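# Jumbo frames on the Sturkdale to Kakell link: worth it or not?

**mavar_hops**

We have two small offices joined by a leased point-to-point circuit. The reseller keeps telling me that if I turn on jumbo frames "end to end" I'll see a big jump in throughput. I have my doubts. The circuit is sold as 1000 Mbps and with iperf I already get 967 in one direction and a bit less in the other, all at the standard MTU.

What I do have is a backup job that crawls. It runs from a NAS at Sturkdale to another at Kakell and never gets anywhere near those numbers. The reseller says this proves the point about frame size. To me it proves they'd like to sell me two new switches.

Both routers claim jumbo support. The switch at Kakell says nothing either way in its manual. Is there any real case for changing this, or am I right to leave it alone?

**Kakell-side-ops**

Leave it alone. You are at 967 on a gigabit circuit with normal frames, and there isn't much left to win. Headers and framing eat a few percent at 1500 and you would get most of that back. Your backup won't notice.

What I would look at first is latency and window size. One TCP stream over a longer path can stall well below line rate if either NAS has small buffers. Run iperf with a single stream, then with 10 parallel streams. If the single stream is slow and the bunch is fast, you have your answer and it has nothing to do with MTU. Check which one your 967 came from, too. Resellers love the parallel number.

Also find out what the backup job is copying. Millions of tiny files over SMB will crawl on any link you care to buy.

**tagged_and_tired**

I disagree a little. Jumbo can help if the NAS boxes are short on CPU, fewer packets means fewer interrupts. But you need every single device in the path to agree, including the carrier's gear, and the carrier will say yes on the phone and then drop anything over their real limit.

So test before you believe anybody. From a Linux box on one side:

`ping -M do -s 1472 <far side>`

That should pass on a clean 1500 path. Add 28 for the IP and ICMP headers if you're wondering where 1472 comes from. Then work up. On one of my circuits the "jumbo capable" service quietly stopped at a payload of about 1600, and it took me most of February to get a straight reply out of support.

If you have a tunnel anywhere in there, work down as well. I once inherited a Mavar router with the interface MTU set to 1114 and no comment in the config. Everything worked, badly.

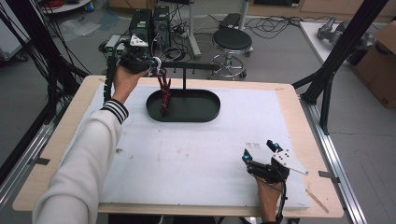
*Red piece on the T-shaped stand, with a gripper in each hand.*

**mavar_hops**

Thanks both. Single stream was 214, parallel was the 967. So the reseller's test was parallel, as was mine, since I copied their command line without reading it. I've raised the buffers on the Sturkdale NAS and will do the other one when I'm next over there. The ping passes at 1472 and fails at 1473, so whatever "end to end" meant, the circuit isn't doing it today.

Not buying the switches.

**Kakell-side-ops**

Good. Rerun the single stream after you change the second box, and do it both ways. The slow direction may be the one that matters for your backup.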